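Chapter 9
Sorting and Storing Small Things

Most rooms have one surface where objects pile up. In a shared room it is usually a table along the wall, and toys end up beside papers, bags and a laptop someone is still using. This chapter starts with a table of that kind and then turns to containers. 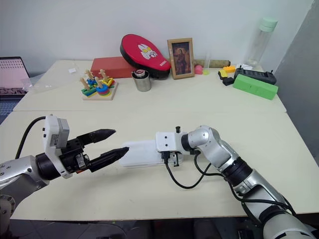 9.1 A Place with a Shape

Some containers tell you what goes in them. A stacking toy has pegs, and the rings and shapes go over the pegs. A molded case has compartments, and a marker will lie in a long channel but roll around in a plain box.
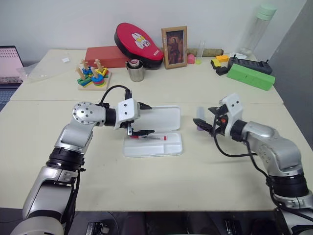 Open bins work differently. They take anything, and they fill quickly. In the Flasen storage survey, finished in August, 471 of 1,897 items had been put in a bin with no label. Few of these were put away again in the same bin after use.

Before reading on, choose a table at home or in your classroom. List what is on it, and mark each item that already has a container made for it. Keep the list for Section 9.2.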